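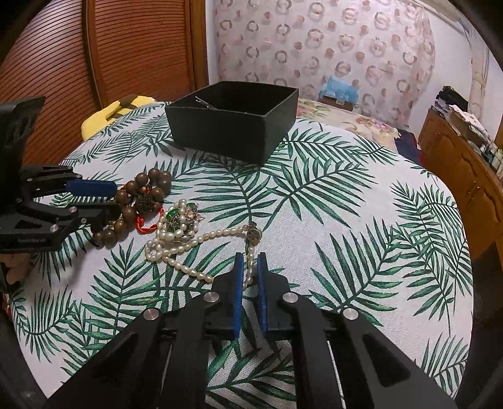

Cambiar las almohadillas de una pinza de dos dedos es de esas tareas que todo el mundo deja para mañana, y luego se nota muchísimo en el agarre. En Harenano trabajamos con dos pinzas de mano, y las repasamos cada lunes antes de la primera sesión. Me encanta este rato de mantenimiento, ¡de verdad! Las joyas son la mejor prueba que conozco para unas almohadillas: una pulsera de cuentas grandes de madera perdona casi todo, pero un collar de perlas pequeñas y ovaladas, hecho un lío sobre el mantel, delata enseguida una punta torcida. Fijaos en los dedos azules de la pinza de delante, paralelos y con una separación estrecha: así los quiero ver antes de dar el trabajo por bueno.

Lo que vais a necesitar

Un juego de almohadillas nuevas (uso las Skurkier de silicona, referencia 307)
Destornillador pequeño que ajuste bien en la cabeza del tornillo
Paño sin pelusa y alcohol isopropílico
Una tira de papel corriente
Una bandejita para los tornillos

Desmontar

Apagad la pinza y desconectad el cable. Abrid los dedos a mano, despacio, hasta el tope. Las almohadillas Skurkier van encajadas a presión, de modo que los tornillos de los brazos no se tocan para este cambio. Tirad de la almohadilla hacia la punta, sin hacer palanca con nada metálico. Si se resiste, movedla un poco de lado a lado y saldrá.

Limpiar y montar

Pasad el paño con alcohol por el asiento del dedo y dejadlo secar. Presentad la almohadilla nueva, comprobad que la cara de agarre mira hacia dentro y empujad hasta oír el clic. Luego la otra – siempre las 2, aunque solo una esté gastada. Con una nueva y una vieja la pinza cierra descentrada y os volveréis locos buscando el fallo en la calibración.

Aprovechad para repasar los tornillos de los brazos. Un apriete suave basta; si alguno gira en vacío, cambiadlo.

Calibrar

Conectad de nuevo y abrid Skeltmont. En el menú de la pinza, elegid «Puesta a cero» y dejad que cierre del todo. Nuestra pinza marca 322 con los dedos abiertos al máximo; apuntad vuestro valor en la libreta y comparadlo la próxima vez. Si baila más de 21 unidades, repetid el montaje.

La prueba del papel

Cerrad sobre la tira de papel y tirad con suavidad. Tiene que quedar sujeta igual arriba que abajo. Si se escapa por la punta, la almohadilla no ha entrado hasta el fondo.

Después ya podéis pasar a las perlas – ¡es una gozada levantar una sola vuelta del collar sin arrastrar las demás! Empezad por un tramo que cuelgue suelto y dejad los nudos para el final. Repetid todo el proceso con la segunda pinza y guardad las almohadillas viejas que aún tengan la cara lisa, por si hace falta un recambio a mitad de semana.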